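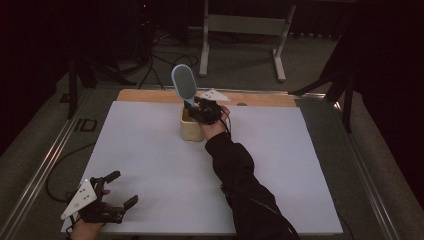 Reading time: 2 min

3.2 Upright storage of long-handled items

Grooming items were treated as a separate group in the Vesik inventory, as they are seldom kept in the container they were sold in. Of the 3365 item records collected, 61 concerned hairbrushes and combs. Most households kept these flat in a drawer or on a shelf. A smaller share stood them in an open vessel, usually a cup or jar that had first served another purpose. This section deals with the second arrangement.

Figure 4. Paddle-shaped hairbrush and cream-yellow cup on the white work board. The handle points down into the cup and the head leans slightly to the left.

The brush in Figure 4 has an oval head, a pale blue back and a white bristle pad. Its handle is slender compared with the head, so that most of the bulk lies above the rim when the brush is stored handle down. Three measures were recorded for each pairing of brush and cup: the resting angle of the handle, the height of the head above the rim, and the sideways push needed to tip the cup. The last was applied at rim height with a spring gauge, and the reading was taken when the base first left the board.

All pairings were set out on the same flat white board, laid over a wooden base. A plain surface was preferred to a patterned one because small shifts of the cup were easier to see against it. Cups were used empty. Weighting them with sand or dried beans, as Blomqvist advises for kitchen tools, was tried in January and dropped, as few of the households in the inventory did so.

The resting angle depended mainly on the inner width of the cup and the length of handle below the rim. In a wide cup the handle came to rest against one side with its end in the opposite corner, and the head leaned well outside the base. In narrow cups the lean was smaller, but the brush was harder to put back without touching the rim. Angles above 40 degrees from the vertical were treated as unstable and left out of the comparison in Table 3.

The direction in which the bristles faced had a small effect. With the pad facing the direction of lean, the head rested slightly lower — the difference was within the error of the gauge for the heavier cups. The Prirkier storage guide makes no mention of bristle direction, and the Vilel household survey records only whether a brush was stored upright or flat. Direction was therefore noted for each trial but was not used as a grouping variable in the analysis that follows.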